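My filly ran second and I'm still hoarse

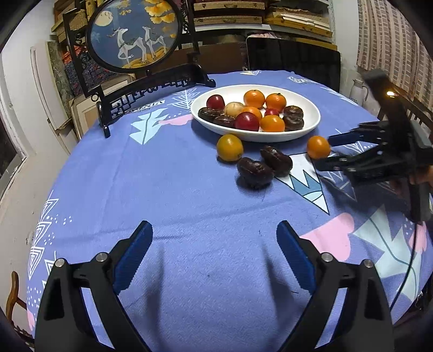 Posted by Deirdre Ó Dubhghaill on Friday, October 21, 2022
Filed under: Harness racing, Owner life

So I own one leg of a horse. That's how I explain it to people at work, anyway. There are four of us in the syndicate and she's a two-year-old pacing filly called Dendus, bay, a bit plain in the head, and I would walk over hot coals for her.

She had her fourth start last night and drew gate seven, the worst possible spot on our little half-mile track. I nearly stayed home! Setsuko Oshima, who bought in the same week I did back in April, rang and told me to get my coat on, and I'm so glad she did.

Kipchumba Mugo was driving. He tucked her in at the back early and she sat there, three wide of nothing, while the favourite rolled along in front like he was out for the mail. I'd pretty well given up at the half. Then Kipchumba pulled her out down the backstretch and she just kept coming - past one, past another, past that big grey who beat her by a street last time. I was yelling so loudly that a man in front of me moved his chips.

Beaten a neck. A neck! Two more strides and I'd be writing a very different post (or no post at all, I'd still be at the bar).

My share of the purse won't cover my share of the shoeing, before anyone asks. I did have $2 each way on her and the place money bought us a hot chocolate.

Our trainer, Enda Carroll, was very calm about it all. He thinks she'll be better over a longer trip and wants to try her without the ear plugs. She pulled up well, ate everything in her bin and tried to bite Setsuko on the sleeve.

Next start is in a fortnight if the draw is kind. I've already booked the afternoon off.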